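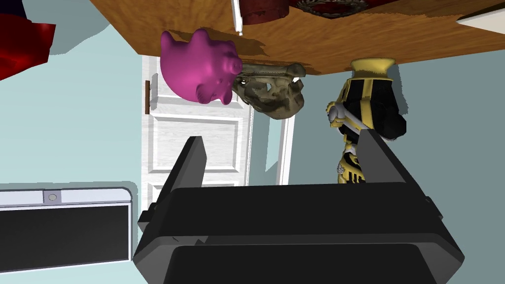

The table through the wrist camera, piggy bank and all.

It has been a while since I wrote anything here, and I blame the living room. It isn't my living room, I should say. It only exists inside the simulator, but I've spent so many evenings in it since the start of June that I know where the sofa is better than I know my own.

Some of you asked after the last post how the collecting was going, so I'll try to catch you up. The project is still called Tonum (I picked the name in a hurry and now it's on all the folders, so it's staying) and the idea hasn't changed. I steer the two arms myself, do a small job at the table, save the run, shuffle things about and do it again. Later on all those runs go into the learner, which tries to work out what I was up to. As of Friday there are 1119 saved runs, and I'd like to have 2752 before I train the big version. Yes, that is an oddly exact number! It comes from how I split up the objects and starting positions, and I'm too stubborn to round it.

Each run lasts about half a minute if I'm in good form. I do them in batches of 30, then get up and put the kettle on, as my steering gets dreadful when I'm tired and the learner will happily copy every wobble. 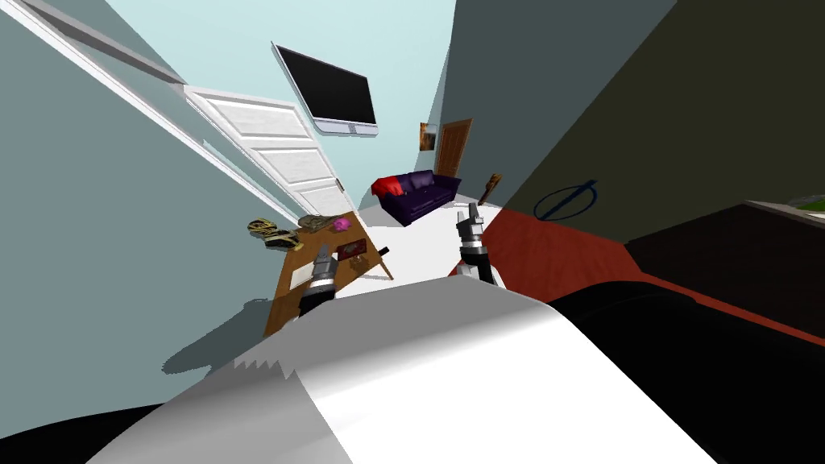
My biggest worry at the moment is that I've become too tidy. When I looked back through the early batches I always came in from the same side, at the same height, and stopped in nearly the same place before closing the fingers. Lovely to watch, but a learner raised on that gets in a terrible muddle the first time it drifts off the line. So now I start some runs from awkward spots on purpose and let myself miss and have another go. I keep the misses so long as I recover from them. I throw away the ones where I knock something on the floor and just sit there swearing.

I've also finally sorted out the clocks. The wrist views were being saved a touch later than the arm positions, and I lost 9 whole batches to that before I spotted it. They're sitting in a folder called Branov, which was meant to be a new set and is now more of a graveyard. I might be able to shift the timings and rescue a few, but I haven't had the heart to open it.

Next up is Gyamfi, my name for the two-armed jobs, where one hand has to hold a thing steady while the other does the work. I've tried a handful and I'm slow as treacle at it. If anyone reading over at Nostside has a good way of steering both arms without getting left and right crossed, please do leave a comment, I'd be ever so grateful.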